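Re: [loltholm-supporters] Run-in, tickets for Stirkdale away, and the Makris question

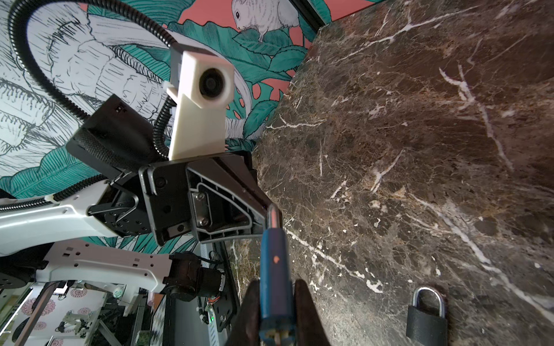

What do we need from the last four games to stay in second?

Eight points does it whatever Rulberg get up to, seven probably does it on goal difference unless they batter somebody. Six and we're relying on Stirkdale to take something off them, and I wouldn't put my lunch money on Stirkdale.

OK, going through the rest of the digest quickly, got a train to catch and the phone's on 9 percent.

On 14 August-to-now form, as Spyros calls it (full season, in other words), he wrote:

> From: Spyros Papadakis
> To: loltholm-supporters
> Subject: Run-in, tickets for Stirkdale away, and the Makris question
>
> Hello all,
>
> Three things before the weekend.
>
> First, the run-in. I have seen a lot of people on here saying second
> place is done. It is not done. We are four points ahead of Rulberg
> and they have the easier fixtures on paper. They play two of the
> bottom three at home. We go to Stirkdale, then we have the two home
> games, then we finish at Rulberg, and if we need a result on the last
> day at that ground I will not be sleeping that week. We have not won
> there since they put the new stand up.
>
> Second, tickets. The club has been given 200 for Stirkdale away and
> 54 had gone by this morning. Last year we sold out in two days so I
> do not know if people are waiting for the coach to be confirmed or
> if the kick-off time is putting them off. Either way the unsold ones
> go back, and the next allocation will be smaller if we return a lot.
>
> Third, Makris. I know how people feel about him after the last two
> games. I would still start him. He is the only one who holds the
> ball up and gives the wide players time to get forward, and when he
> went off against Rulberg we did not get out of our half for twenty
> minutes. He has not scored in a while, fine. The goals have come from
> the space he makes.
>
> Would be glad to hear what others think, especially those who were at
> the last home game as I only saw the second half.
>
> Spyros

Run-in first. Agree it isn't done. Don't agree about the easier fixtures. Bottom three at this stage of the year are horrible to play, they're fighting for every throw-in, and Rulberg have dropped points at home to worse sides than that. We did it ourselves in the autumn, one-nil down after five minutes and never looked like getting it back. I'd much rather play somebody mid-table with nothing to play for. Which is what we've got in both home games! So if anything I'd say ours are the easier ones, Stirkdale apart.

Stirkdale away is the one that worries me. Small pitch, heavy down the left side, and they go long from the first minute. Last time we tried to pass through them and got kicked off the park. Would like to see us go a bit more direct just for the one afternoon. Three in midfield, full backs stay home, nick one from a corner. Don't care if it's ugly.

Last day at Rulberg – if it comes down to that I'm not sleeping either. But four points clear with the other three games still to come, we should have it wrapped up before the coach leaves. Should.

Tickets. It's the kick-off time, I'm pretty sure. 5.30 pm means people with kids aren't home till gone ten, and the last train back leaves before the final whistle if there's any stoppage time at all. So it's coach or drive. I asked at the ticket window and they said the coach is on if 48 people sign up, and they can't hold the booking much longer. So please, if you're going, put your name down for the coach at the same time as you buy the ticket, don't leave it. I've seen four or five people on this list say they'll "see nearer the time". There isn't a nearer the time.

Price is same as last year, concessions too. Cash or card at the window, or ring up, but the phone line is only open mornings. Don't email them, mine took nine days to get an answer and the answer was ring up.

If anyone has spare seats in a car from the north side of town post it here under a seperate subject line so people can find it. Last time it was all buried in the thread about the pies.

Makris. This is where I part company with Spyros, sorry. I was there for the whole of the last home game and the first half was the bad half. He was flat. Second to everything, and when he did win it the lay-off was going behind people. Their center half had him in his pocket and by half an hour in had stopped even getting tight to him, just let him have it and waited. You could hear the groans. Gate was 3,909, best in ages, and they'd gone quiet by the break.

Second half was better, granted, and he did have a hand in the equalizer. But that was also when we brought the extra man into midfield so he had somebody within twenty yards of him. I think that's the real point. He isn't finished, he's isolated. Play him with somebody close and he's still worth his place. Play him on his own for ninety minutes away at Stirkdale on that pitch and he'll be blowing by the hour mark.

What I'd do – bench him at Stirkdale, start the young lad up there and let him run at them, then bring Makris on for the last half hour when it's stretched and we need somebody to keep the ball in the corner. Then start him in both home games. He's always been better at home anyway.

And the Rulberg game Spyros mentions, us not getting out of our half after he went off. True, but we were also down to ten for most of that! Sending off was in the same minute as the sub, near enough. Can't put that on the lad who came on.

Few other bits from the digest:

Whoever asked about the reserve fixture, it's been moved to the training ground, free to get in, 7 pm start. No food so eat first.

Season ticket renewals, the letter says end of next month. Same seat is held until then and after that it goes in the pot. I missed it two years ago and ended up behind the pillar for a whole season so don't be me.

The keeper's hand. Heard the same rumor as everyone else, that it's only bruised. He trained, that's all I know. If he's out for Stirkdale then forget everything I said about sitting deep, becuase the backup doesn't come for crosses and they'll put thirty of them in.

To the person who wants the drum banned from the back of the terrace – no. Move along a bit. Plenty of room down the corner flag end.

Also can people please trim the digest before they reply. The last one had the whole of the previous week quoted twice and I was scrolling forever to find one line saying "agreed".

Right, platform's up. Will post when I hear about the coach numbers. If anybody's at the window before me can they ask whether the under-16s need to be sat with an adult at the away end, had two people ask me and I don't know.

Up the Lolt

> Would be glad to hear what others think, especially those who were at
> the last home game as I only saw the second half.

PS Spyros you picked the right half to see.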